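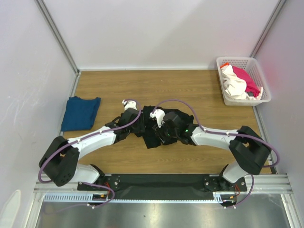
Slide 2. Bimanual cell, both grippers at the black garment.

Start with the task. Garments come out of the basket one at a time, get flattened, folded and put down on the left. The basket is on the right in this view and the folded item is on the left. Point to both before going on.

Main claim: the hard step is finding two usable grasp points on a crumpled garment. Folding from a flat state was covered in Yoshida's section, so refer back and don't repeat it.

Method. The policy is trained in two stages. Stage one learns from teleoperated demonstrations only. Stage two adds corrections, where the operator takes over after a bad grasp and the takeover segment is weighted up in training. We call the combined version Droseo. The baseline is the same network without stage two.

Pause on the grippers. With the fingertips this close together over dark cloth, the camera view gives very little about which layer is held. Black on black wrist housings makes it worse. Expect a question about depth sensing here. Answer: we tried it, the gain was small on thin fabric, details in the appendix.

Result. The baseline commits to its first grasp and keeps pulling. Droseo lets go and tries again, up to 3 times, then hands back to the operator. Most of the improvement comes from the second attempt. Don't oversell the third.

Limits: one cell, fixed lighting, walls on three sides. Transfer to the Estmont cell has not been tested. Cable drag at the wrist is not modelled.

Next slide: failure cases, 2 clips. Let both play through before talking.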